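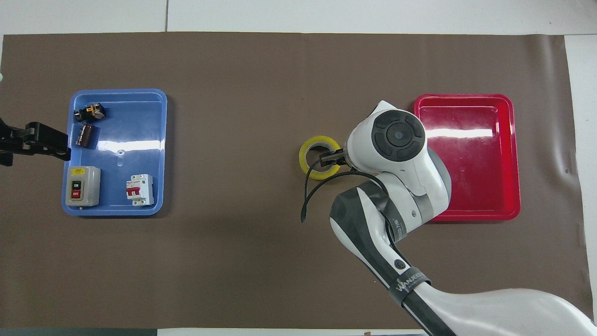 11 July 2022

Bench notes, electrical parts sort, day one of however many this takes.

Trilok Garg finally signed off on clearing the drawers under the window, so I started this morning before anybody could change their mind. The Lelta order gets here at some point this month and there's no place to put it until the old stuff has been looked at. Last time we did this was in May of I don't even want to say which year, and I think we mostly moved things from one drawer to another and went to lunch.

System for now: blue tray is for parts I've pulled and haven't checked, red tray is for parts that have been checked and can go back into stock. Everything happens on the brown mat. I tried doing it straight on the white tabletop first and small screws skated all over the place (found one in my shoe, still don't know how). The mat is big enough that I can have both trays out and still get a meter down in the middle.

First batch in blue is a relay or switch, the black and yellow one, plus a big brown electrolytic cap, the gray ON/OFF push-button box and a white miniature breaker with the red toggle. A mixed bag, I know, but I wanted one of each kind of headache before settling on how long each thing gets.

Relay or switch thing: I went back and forth on what this is. The terminals look OK to me, a little dull. Want Trilok's opinion before I put a label on it. If it's what I think it is, there should be a matching base in the Flanagan box, which is on the top shelf behind the heat gun.

Cap: check for bulging, check the vent, then discharge through the resistor lead even if you're sure it's been sitting for years. Please, everybody! I don't care how long it's been in the drawer. Then on the meter for value and leakage. Anything that reads more than 20 percent low goes in the scrap tub and we don't argue about it.

Push-button box: black ON, red OFF, little yellow label up top. I like these, they're nice to press. Continuity across the contacts with ON held, then again with OFF, then take the cover off and look for burnt contacts. The cover screws on this type strip if you look at them funny, so hand driver only. I'd like to keep this one for the Nultuscombe demo board if it passes, because the one on there now sticks and I've had three people complain to me about it (as if I made it).

Breaker: toggle it a few times, continuity closed, open circuit when off. That tells us the switch part works and tells us nothing at all about whether it trips, so it gets marked TRAINING ONLY and stays out of anything live. Same goes for every used breaker in the building as far as I'm concerned.

Yellow electrical tape: leave a roll out on the mat, next to the red tray. I'm wrapping bare lead ends before things go back in the drawers, and folding a tab over on the end of the tape every time so I'm not picking at it with a thumbnail. Stock sheet says we own 66 rolls. I'd love to know where.

Speaking of the stock sheet, it also lists 93 capacitors and over 1000 ring terminals under the old Ekum job number. I believe the ring terminals.

Still to do:
Find the small label printer, or the tape for it, or both
Ask about a second blue tray, one fills up fast
Move the Flanagan box somewhere a normal-height person can reach
Order more contact cleaner, the can is about gone

Stopping at the end of this batch to write up the tags. Drawer two next, which is the one that doesn't open all the way.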